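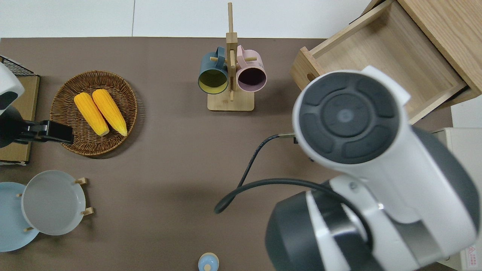 Hazem Bouzid had a confirmed room at the Tawfik hotel in Ostwood, paid in full when he booked it in February. When he got to the front desk with his wife and their daughter, the clerk told him there was no room.

"She was polite about it," he told me. "She said the hotel was full and that my booking had come through Loko, so I should call Loko. I had the confirmation open on my phone. She could see it. She agreed it was a real confirmation number."

Bouzid stood in the lobby and called the booking site. He waited 20 minutes, and the agent who picked up told him the hotel was responsible. He handed the phone to the clerk. The clerk and the agent spoke, and then the clerk handed the phone back.

"Now they both said it was the other one," he said.

When a hotel has sold more rooms than it has, the usual practice is to find the guest a room somewhere comparable and pay for the first night. Travelers call this being walked. It is a custom of the business more than a rule, and the fine print on many third-party bookings leaves the question of who pays wide open. I asked Bouzid whether anyone had offered to do that for him.

"They gave me a list of other hotels," he said. "It was a photocopy. No prices, no one calling ahead for us. My daughter was asleep on the suitcase by then."

The family found a motel 10 miles out of town. It cost more per night than the Tawfik, and they stayed there for all 3 nights of the trip. Bouzid kept the receipts, including the one for the taxi. 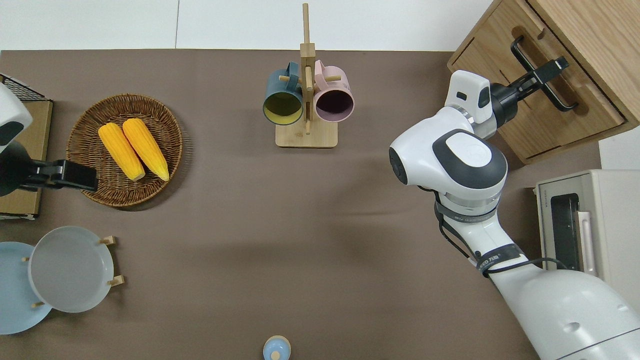
Two ears of corn in a wicker basket.

Getting the original payment back took longer than he expected. Loko's first reply called him a no-show. He wrote back with the name of the desk clerk, the time of his call and a screenshot of the call log. The second reply said the case had been passed to another team.

"I asked which team and they wouldn't say," he said. "I asked for a date and they wouldn't give me that either."

He also had a travel policy with Dedisent, and he filed a claim for the difference in price. The insurer turned it down. Overbooking wasn't on its list of covered events.

"I read the policy again after that," Bouzid said. "They were right. I should have read it before I bought it."

He then disputed the hotel charge with his credit card company on the grounds that the service was never provided. He sent in the confirmation, the motel receipts and both replies from Loko. The full amount was credited to his account on Mar 4, 2022. The taxi fare and the extra cost of the motel are still his to pay.

I wrote to the hotel and to Loko. The hotel said it does not discuss individual guests. Loko said it was sorry for the inconvenience and had sent Bouzid a voucher.

He confirmed that he has it. It is good for one year, on stays of 2 nights or more.

"I haven't used it," he said. "My wife does the booking now, and she calls the hotel the day before we leave."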